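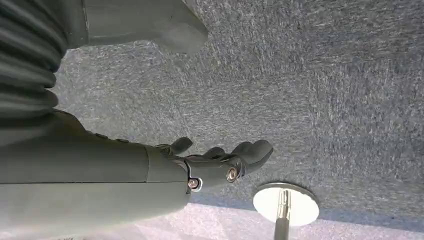 Keeping grit out of anything that bends, slides or swivels is my favourite workshop subject, and I came home from the open day at Balport with a head full of it. If you have a pillar drill, a mitre saw on rails or even an old anglepoise, you know how dust finds the joint and stays there. The grey-green robot arm out over the carpet has a ribbed sleeve wrapped round its joint, folds stacked one after another like a concertina, and I stood in front of it thinking about my own drill the whole time! You can buy rubber bellows by the length (car spares places have them as steering gaiters, and they are cheap). Slit one, wrap it round the sliding part, glue the slit and hold each end with a cable tie. Don't pull it tight. The folds need to open and close freely over the full travel, so move the part from one end to the other before you trim anything.

Posted 02/09/2025, under Workshop and Garage

I went with a notebook, as I always do, and filled most of it. The Trarnell people had the hall for the demonstrations and were lovely about being asked daft questions. I asked plenty. I don't own a robot and have nowhere to put one, but I do own a great many things with hinges, screws and wires, and so do most of you. What follows is what I have tried at home so far, in no special order.

Pivot screws

Look at the hand and you'll spot two round screws on the side, with shiny metal and a coppery ring to them, one at the wrist and one further out near a finger. They sit where you can get a key straight on to them, and I wish whoever designed my folding steps had thought the same way. When you replace a pivot on a household item (pushchair, ironing board, garden lounger) put the head on the side you can reach with the thing standing up and in use. Use a hex socket head if you can. A cross-head that gets nipped up every few months ends up chewed.

Sreekumar Subramaniam was answering questions on the stand, and he gave me the tip I have used most. Mark a screw once it's set. One thin line of paint pen, from the head across on to the part beside it. If the two halves of the line stop meeting, the screw has moved. I have now done this on the bench vice, the bike stand, the loft ladder and all the saucepan handles – the saucepan handles were a revelation, two had shifted within a fortnight. Use a pen that stands up to washing for kitchen things and keep the line well away from the part that touches food.

Carpet under a workbench

I had always thought carpet in a workshop was asking for trouble. The flat grey needle-felt sort has changed my mind. It has hardly any pile, small dropped things stay on top of it, and the speckle is kind to marks. I bought an offcut from Varghese the flooring shop, 600 mm wide, to go along the front of my bench. Tips if you do the same:

Cut from the back with a fresh blade and a steel rule.
Use double-sided tape all the way round the edge, corners included, or you will catch a toe.
Vacuum along the lie of the fibres first and then across.
Keep it away from welding, grinding and anything with a flame.
Dropped a tiny spring? Lay a torch flat on the floor and look along the beam. Works every time for me on this stuff.

Lighting

My garage had a single tube in the middle, so I worked in my own shadow for years. The hall had long bright fittings all over a dark ceiling, and you could see right into the workings of everything. I measured up at home and put my new battens 30 cm forward of the bench edge, one to the left and one to the right. The difference is wonderful! I can read the small marks on a rule again. Paint the wall behind the bench white while you are up the ladder, and if your ceiling is dark with beams you needn't bother painting it, just hang the lights below the beams so they don't throw stripes.

Please turn the power off at the board before touching any fitting, and get an electrician in if you are adding a new circuit.

Somewhere to sit and a line to stand behind

Fiddly jobs go better sitting down with your forearm resting on something. I used to hover over clock parts like a heron, and my shoulders told me about it afterwards.
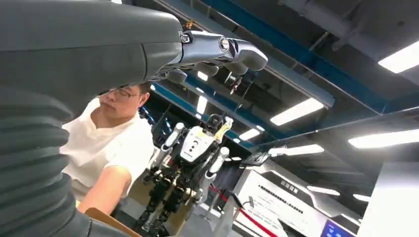

A board across two trestles will do very well, as long as it's low enough for your elbow to bend comfortably and pale enough to show up a dark screw. Mine is a bit of scrap ply, sanded and left bare.

The red belt barrier is another thing I have copied. Ours is a retractable washing line across the garage doorway, with a strip of red ribbon tied along it, and when it's out the children know that something is plugged in and stay on the path side. It took 18 minutes to fit, including finding the drill. Fix the catch higher than you think, or the dog goes under and the smaller child follows.

Loose wires

Where a cable has to pass a moving joint, leave a soft loop and tie it on both sides of the joint, never on the joint itself. Then work the joint through its whole movement and watch the loop. I did this on my desk lamp and on the sewing machine table, and both have stopped snagging. Ritlow sell a stretchy fabric wrap for bundles (theirs is listed as 1418, black only) and it cuts with kitchen scissors, though the ends fray a bit if you don't fold them in.

There is another open day in October and I shall be there with a fresh notebook. If you have a hinge, joint or slider at home that keeps clogging up, write in and I'll ask on the stand for you. Bring a jumper if you're coming along yourself, and eat first, the queue for sandwiches was enormous.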